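Fernetti moves mixed-item returns sorting to robotic arms at Rerach site

2024-11-13 — Fernetti, a contract handler of consumer returns, has put two robotic arms into regular service at its Rerach site. The arms take over the first pick of mixed household goods, a task previously done entirely by hand across a single day shift.

The system was supplied by Jollby and has been on trial since June. Each arm picks an item, turns it so the label can be read and places it in one of the outgoing trays. Items the software cannot classify are left in place and passed to an operator.

Returns arrive unsorted, and the control software has to handle glass, metal and soft packaging in the same pick area. Training runs are carried out on an ordinary table with bottles, cups, a tin can and small packets standing close together, so that the arm has to reach over one item to get to another.

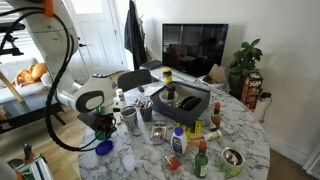

Operators at Rerach were less concerned with speed than with who clears a stopped arm, and one of them said the first weeks of the trial had meant more walking between stations than before. Fernetti has since moved the stop and reset controls to the operator's bench.

The company's product catalog for the site lists 2388 item types. Of these, 126 remain excluded from robotic picking, mainly thin-walled containers and anything returned without a cap. These continue to be sorted by hand.

No positions are being cut under the project. Staff who worked on first pick have been reassigned to inspection, repacking and exception handling, and each has completed 60 hours of paid training. Pay grades for the new duties were agreed before the trial began. Lifting of full intake crates, the most frequent cause of reported strain at the site, is now done with a powered hoist.

Fontes, which maintains the site's conveyor lines, will also service the arms. Gripper pads are checked at the start of each shift — a worn pad is replaced before the arm is released for work.

Fernetti will review exclusions quarterly and publish the revised list to staff.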